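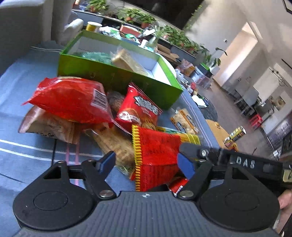 Snack Box Project FAQ
Ostulus Robotics Club, Jollville
2022-03-08 | posted by the Ostulus web crew

Search this site Go

Same questions keep landing in the inbox so here they are in one place. Will add more when there's time. If something here disagrees with what you got told at a meeting, go with the meeting.

What is the snack box project?

Our main project this year. We pick up packaged snacks with a hand-held gripper and put them in a box, one at a time, and record it. The recordings go into a model, the model is supposed to run an arm, the arm is supposed to pack a box at Skekton in November. Right now we are mostly at the recording part.

What's Skekton?

The competition. Student teams, tabletop tasks, one long loud day. We did the block stacking event last time and came in near the bottom. This year we entered packing. The rules doc is pinned in the club folder, read it before asking about the rules please.

Do I need to know how to code?

No. Recording takes hands and patience. Labeling takes a laptop and patience. Code people are welcome too, we have a pile of half-finished scripts with your name on them.

Do I need to have been in a club before?

No.

Who can join?

Any high school student in Jollville, home school included. Eighth graders can come watch and can label clips, but they go on the roster in the fall.

When do you meet?

Twice a week after school during term, and longer sessions on breaks if enough people sign up. Times are on the calendar page. They move. Check the calendar page, not last months email.

How does recording work?

Two people to a station. One holds the gripper, the other calls the item and keeps the log. Short version:

Dump the snacks in a pile in front of the box. A pile, no rows.
Start the recording, hold still for a breath.
Go to the item, close on it, lift, move over the box, lower, open.
Back off to where you started. Hold still again. Stop.
Log it. Good, bad or weird.

Then again. And again. Swap jobs when the holder's wrist gets tired, don't be a hero.

What goes wrong most?

Thin bags. You close the fingers, the bag slides or folds over and you end up with a pinch of nothing. Go for a crimped edge or a corner if you can see one. If the bag is buried, nudge it, that's allowed and the nudge stays in the clip. What's not allowed – reaching in with your other hand to fix it. We can't use those.

Second most is speed. Everyone goes too fast after the first few. Slow down on the way in, you can be quick on the way to the box.
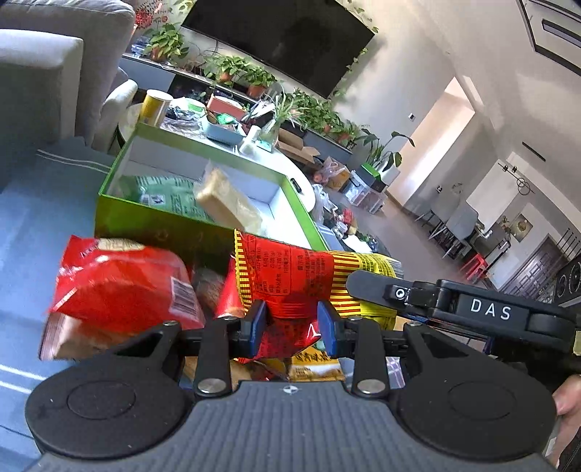
Striped snack bag between the blue fingertips, open green box behind.

What counts as a good clip?

Item ends up inside the box, one try or two, other hand never shows up in the pile. Doesn't have to be pretty. Crooked is fine. Leaning is fine. If it goes in and then slides off the top onto the table it's bad, log it as bad, keep it anyway.

Why keep the bad ones?

We got asked this so many times it has its own line now. Tanasarn uses them. Don't delete anything off the card, even if you dropped the bag, sneezed, whatever. Mark it and move on.

OK what's Tanasarn?

Our sorting tool. Club members wrote it, it's held together with tape. You feed it a folder of clips and the log sheet and it puts them in good / bad / weird and makes a list of the ones where the log and the clip don't agree. A human looks at that list. There's a readme. The readme is old but the first page still works.

How many clips do you have?

More than 600 as of this update. Some of those are junk from the first few weeks when nobody had agreed on where to start from. We're keeping them in a seperate folder for now and will decide before summer.

How many more do you need?

More. No target number yet, we had one and argued about it. Variety matters more than the count at this point – new snacks, new piles, the box turned a different way, a different room if somebody can offer one.

Can we record at my house?

Maybe! Ask a parent first, then fill in the home session form. We need a table or couch-height surface, decent light, an outlet not too far off. Normal household stuff around is good, please don't clean up for us. Plants, cans, coffee table stuff, all fine. What should go away before we start:

mail or anything with your address on it
family photos
medicine
screens showing somebody's messages

Pets in another room with the door shut. We learned that one.

What snacks do you use?

Whatever the family or the store has. Chips, crackers, cakes, canned drinks, seeds. Any language on the label is fine and we like having a mix. Try to bring different kinds of packaging, it's the packaging that's hard. Puffy bag vs flat bag vs stiff box vs the little individually wrapped cakes. Those little cakes are a great beginner item by the way, there's something solid inside so the fingers have something to close on.

No glass. No homemade stuff in open bags. Nothing with peanuts at the school sessions, we have a member with an allergy, and yes that includes sealed packs.

Do we get to eat them?

After. Not during! Once a pack has been used for the day and the log is closed it's fair game. Check with whoever brought it. The crushed ones go first, club tradition.

Which way do things go in the box?

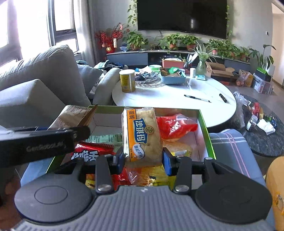

Any way they fit, with two exceptions. The wrapped cakes get set down in the box and let go of low, no dropping from up high. And tall paper bags go against a side. Past that it's up to the holder. We tried a fixed layout for a while and the clips all came out the same, which made for a boring model that fell apart the second we moved the box.

When is the box full?

When the next item won't stay in without being pushed. Stop there, tip it out, mix the pile, start a new run. Write the run number on the log. Six runs is a solid session. Eight if you're on a roll and the pizza is late.

Can I use the gripper left-handed?

Yes and we want more of it. Put L in the hand column on the log sheet.

My clip is blurry / dark / pointing at the ceiling

Happens. Blurry when moving is ok. Dark is usually the window behind the pile, turn the whole set up around so the window's off to the side. Ceiling means you tipped your wrist way back at the start, log it as weird.

The fingers don't close all the way

Stop and look for crumbs. Really. If it's not crumbs, put the gripper down and get an officer. Don't tighten screws yourself. Don't loosen them either.

Can I take a gripper home?

Not by yourself. They go out with an officer, they come back with the same officer, both get written on the sheet by the closet. Lost gear comes out of the travel money.

What does it cost?

Dues are the same as last year, on the sign-up form. Talk to an officer if that's a problem, it gets handled and stays private. Snacks are on a rotation, you'll probably get asked once a term.

Do I have to go to Skekton?

No. Plenty of members only do recording and labeling. If you do want to go you need to be on the travel list by the end of September, with the permission form in. Form in. Not "my mom signed it, it's on the fridge."

Who picks the travel team?

Officers, based on hours and on who can run the arm without looking at notes. Labeling hours count the same as recording hours.

Does the arm work yet?

Sort of. It can grab a stiff box off a clear table most of the time. A pile is another story, it goes for the middle and comes up with whatever. Flat bags, forget it for now. There's a demo night planned for when it's less embarrasing – date goes on the calendar page.

Can my little brother come?

To demo night yes. To a session, no, sorry.

Is this good for college applications?

Probably? We'll sign for your hours. We won't write you a letter if you came two times.

I'm a parent, can I help?

Rides and rooms. Those are the big ones. Also flat surfaces, extension cords, and snacks with weird packaging. Email us and put PARENT in the subject so it doesn't get lost in with everything else.

I sent an email and didn't hear back

Send it again. The inbox gets checked before meetings and not much in between. Or just show up, that works better anyway.

Ostulus Robotics Club, Jollville | Contact the club | Copyright Ostulus, all rights reserved | Back to top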